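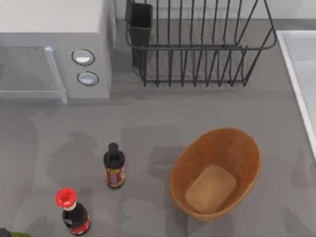

Norbert Gál wrote:
I would not put the bread dough in the microwave to rise, even switched off. Mine became sour at the top and stayed dense in the middle. Leave the bowl on the counter with a plate over it and give it more time.

zokby_rye
Posted 08/03/2026
How long is more time? My kitchen is cold and I start after work. I use 200 grams of rye flour and the rest is white flour, and after four hours there is almost no change.

Norbert Gál
With so much rye I would wait overnight. Use less yeast, then it will not run away from you.

tagle929
I don't agree with Norbert. A closed microwave with a cup of hot water inside is the same as a proofing box, and I have done so for years. Sour taste comes from too long time, not from the place.

Norbert Gál
It was 30 minutes longer than the recipe said, no more. But maybe my cup was too hot, this I admit.

zokby_rye
Do you both keep the finished loaf in the open? My mother always wrapped it in a linen cloth.

tagle929
Cloth for the first day, after that a paper bag. Plastic makes the crust soft like rubber.

Norbert Gál
For me a basket, cut side down. The crust is the reason why I bake at all.

zokby_rye
Thank you. I will try overnight with half of the yeast and write how it came out.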